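Pen holder

A pen holder, also called a pen pot, pencil cup or desk tidy, is an open or slotted container used to keep writing instruments upright and within reach. The term covers simple cylindrical cups, divided trays, sockets mounted on a weighted base and the larger combined units sold as desk organisers. Pen holders are found in homes, schools, offices, banks and post offices, and are commonly sold alongside paper trays, letter racks and other stationery goods.

Terminology

Usage varies by region and by trade. In Australian retail catalogues "desk tidy" usually means a holder with more than one compartment, while "pen cup" or "pencil cup" refers to a single open vessel. In older writing "penholder", as one word, has a separate meaning: the handle into which a steel dip nib is fitted. Collectors generally keep the two apart by calling the handle a nib holder. The stand on which a single fountain pen rests at an angle is a desk set or pen stand.

History

Containers for writing tools are nearly as old as the tools. Scribes in ancient Egypt carried reed brushes in a slotted wooden palette, which also held cakes of pigment. In China the brush pot, or bitong, became an established piece of scholar's furniture and was made in bamboo, hardwood, porcelain, jade and ivory. Brush pots of the Ming and Qing periods were often carved with landscapes and are widely held in museum collections.

In Europe the quill was normally kept with the ink. The standish, a tray carrying an inkwell, a sander or pounce pot and a place for quills, was common from the seventeenth century and was made in silver, pewter, brass and ceramic. As steel nibs replaced quills in the nineteenth century, the inkstand took on grooves or racks sized for the straight wooden handles of dip pens.

The spread of the fountain pen reduced the need for open storage, as the pen was capped and carried in a pocket. Desk models were instead sold with a tapered socket on a heavy base of marble, onyx or glass. The ballpoint, which was cheap enough to be bought by the box, brought the open cup back into general use after the Second World War. Plastic moulding made divided holders inexpensive, and by the 1970s they were a standard item of office supply.

Construction and materials

Most cup-type holders are between 9 and 11 centimetres tall, which supports a standard pen or pencil at a little over half its length. A diameter of 7 to 9 centimetres is typical. Narrower cups tip easily when filled with heavy items such as scissors, and some makers weight the base or fit a rubber ring to the underside.

Common materials are moulded plastic, sheet steel, timber, leather over board, ceramic and glass. Wire mesh, usually expanded or woven steel with a powder-coated finish, came into wide use in the 1990s. It is light and sheds dust, though fine points such as those of mechanical pencils can catch in the openings. Solid bands or rims are often added to mesh holders to stiffen the wall and to give a surface for colour or a printed name.

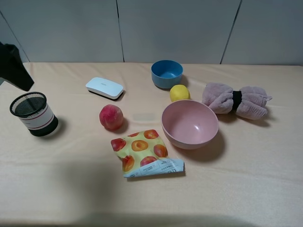
A cylindrical pen holder with a black wire-mesh top section, a black base and a white band marked with a thin red stripe.

Divided holders have two or more compartments, sometimes of different heights, so that short items such as erasers and paper clips are not lost beneath the pens. Rotating models turn on a bearing in the base and are mainly sold for art materials.

Commercial and institutional use

Counters open to the public often use a tethered pen, attached to its socket by a ball chain or coiled cord. The arrangement discourages removal of the pen and keeps it at the writing position. Holders are also a common promotional product, as the outer wall takes printing well and the object tends to stay on the desk for years.

The Handard Desk Collection at Arkcombe catalogues 1,652 stationery objects, most of them from the twentieth century. Its pen holders are grouped by material, with a separate series for promotional pieces. The series includes two divided holders in cream plastic made by Prasertsri for the export market, and a sample range from Cedon showing one cup in several enamel colours – the colour names are stamped on the underside.

Home-made holders

Pen holders are a frequent subject of school craft, generally made from a food tin covered in paper, felt or paddle-pop sticks. Clay versions are made by the slab or coil method. Tins for this purpose are opened with a cutter that leaves a smooth rim, or have the edge covered with tape.

Storage and care

Capped felt-tip markers are best stored flat or with the tip down, as ink drains away from the nib when they stand point up for long periods. Fountain pens are normally kept nib up to limit leakage. Pencils may be stored either way. Mesh and metal holders can be washed in warm soapy water and should be dried promptly, as the coating may chip at the welds and allow rust to form.

See also

Brush pot
Desk set
Inkstand
Pencil case
Standish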